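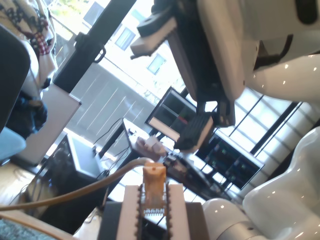
# Lunch stop at the Clamari (Route 373) with a trailer: access, seating, menu?

**dualaxle_tan**

Planning a drive from Lobo to Skamer in December and the only place on the way I want to stop is the Clamari, the seafood restaurant built in the shape of an open clam. I've read the usual roundup articles. They all say the same things about the shell and give nothing on logistics, so I'm asking people who have eaten there.

Setup: full-size van, single trailer behind it, party of 12. Two of the group use walkers. One can't eat shellfish and wants to know if there is a separate fryer.

What I need to know:

- Can a van and trailer get in and out of the lot without backing up?
- Does the lower dining room (inside the shell) take a group of 12, or do they put you in the annex?
- Is there a step at the front entrance? One article shows a ramp and another shows stairs.
- Is the kitchen open between lunch and dinner in winter?
- Is the food worth the stop, or is it a building with a snack bar in it?

The alternate is the Bunero in Skamer. It's a normal diner in a normal building, and I would only pick it if the Clamari doesn't work for the trailer.

Edit: the trailer is enclosed and low, so overhead clearance isn't a concern. Length is.

---

**clamshell_roof_guy**

I've eaten there on three trips, twice towing. Taking your points in order.

**Lot.** There are two entrances. The one on Route 373 leads to the front lot, which has angled spaces and a dead end at the dumpster enclosure. Do not take a trailer in there. Continue past the building and turn right on the county road. The second entrance is gravel and goes behind the annex, where there is a strip along the fence long enough for a van and trailer. You exit at the far end back onto 373, so there's no backing. The exit is not signed, and from the highway it looks like a farm drive.

The gravel is coarse and slopes toward the drain. With walkers in the group, let those two out at the front door first, then drive around. You can stop at the front long enough for that if you stay to the left of the angled spaces and go straight back out.

**Seating.** The shell room has booths around the outer curve and small tables in the middle. The booths are fixed and seat 4 each. The tables can be pushed together, but the floor narrows toward the hinge end, so a long table blocks the path to the restrooms and they won't set one up. For 12 you will get three booths in a row or one table in the annex. Ask for the booths if you care about the building. The annex is a rectangular addition with a drop ceiling and has no view of the shell except through the pass door.

**Entrance.** Both articles are right. The stairs are the old entrance and are still there, but that door is kept locked. The ramp is on the side facing the county road and has handrails on both sides. It has one turn. The inside threshold is low but not flush.

**Winter hours.** In summer the kitchen runs straight through. From the end of fall until spring it shuts at 2:30 and reopens at 5:00. The counter stays open for pie and coffee during the gap. Call to confirm, as the printed hours on the door have been wrong both winters I was there.

**Food.** Better than it needs to be. The chowder is thin in the older style, broth with milk added late, no flour. If you expect a thick one you may be let down. The fried clams are whole-belly, coated in a corn and wheat flour mix and fried hard enough that the coating holds up until you finish. The coleslaw is vinegar-based. Rolls are baked there. The baked potato is held too long and I would skip it.

For the person who can't eat shellfish: they told me there is a second fryer used for fries and onion rings, but the chicken goes in the main one. I did not ask about the grill. If it's an allergy and not a preference, speak with the kitchen ahead of time. The whole place has flour and clam strips moving through it and I wouldn't rely on a forum post.

---

**peg_and_purlin**

I can't add anything on trailers. On the building, for anyone who finds this thread later:

The articles say the shell is concrete. It isn't. It is wire lath and stucco over a wood rib frame, which was the common method for roadside buildings of this kind. Material was cheap, local crews knew the work, and the curve could be adjusted on site. You can see the ribs from the storage loft if the staff will let you look. They did when I asked in the slow part of the afternoon.

The ridges on the upper half were added when the shell was refinished. In early postcards the surface is smooth and painted in bands. The refinishing also changed the color from pink to the off-white it has now, and the light bulbs along the lip were taken out. Brackets for them remain on the left side.

The "pearl" over the host stand is a replacement. The first one was a glass light globe. The current one is plastic and doesn't light up.

There is a standing claim that the same builder put up the coffeepot gas station on Route 359. I have found no permit or newspaper item that supports this. The rib spacing differs between the two, and the coffeepot is sheet metal on a steel frame. I'd treat them as unrelated until somebody turns up paperwork.

If you have time, walk to the back fence and look at the hinge end from outside. Most visitors photograph only the front. The back shows how the roof drains: there is a gutter set into the joint between the halves, lined with metal, and it empties through one downspout. That joint is where the leaks have been, and the ceiling stain over the last booth corresponds to it.

I had the haddock. It was fine.

---

**route359_regular**

just go to the bunero. parking is on the street but its wide and you can take up the whole block in winter. hot turkey sandwich, open all day. clamari is ok but you wait for everything

---

**dualaxle_tan**

Thanks. I called. They confirmed the rear entrance and the 2:30 cutoff, and will hold three booths for us if we arrive by noon. The kitchen said the grill is shared, but they can do the haddock in foil in the oven on its own tray. That is acceptable to the person concerned.

They also said the gravel strip is plowed after the front lot, so if it snows overnight it may not be clear before late morning. In that case we'll take the Bunero suggestion.

One correction to the first reply: the counter does not stay open during the afternoon gap this winter. Pie is available until 2:30 with everything else.

---

**clamshell_roof_guy**

Noted on the counter, thanks. If the strip hasn't been plowed, the feed store across the county road let me park along its side wall once. Ask inside first. There's no crosswalk, and the shoulder on that side is narrow.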